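Winding a center-pull ball by hand

I've wound every skein by hand since my swift broke, and I like it better! A 377 yard skein of Brisis sock yarn takes me 40 minutes with the radio on.

Step 1. Open the skein, drape it over a chair back and snip the ties. Find the outer end.
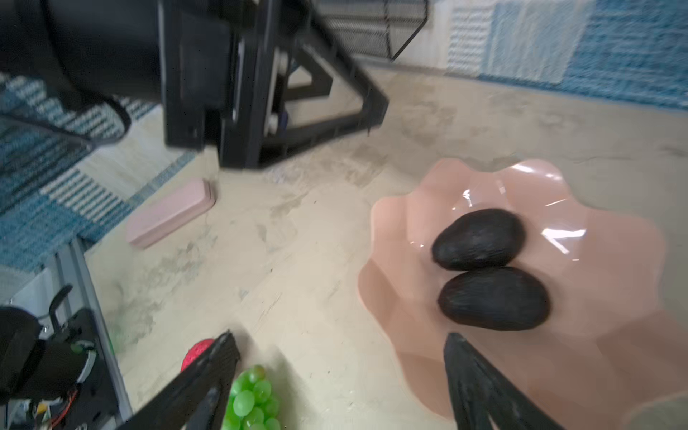
Two avocados in the pink bowl.

Step 2. Leave a long tail hanging over your thumb, then wrap a figure eight around thumb and pinkie 17 times — keep it loose.

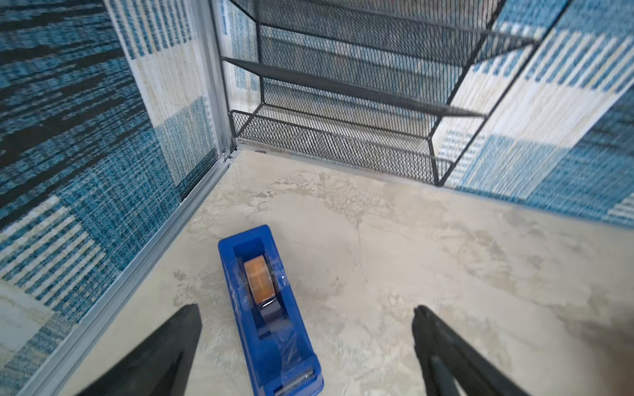
Step 3. Slide the eight off, fold it in half and wind around it, turning as you go. Don't bury that tail! Tuck the last end under a few wraps.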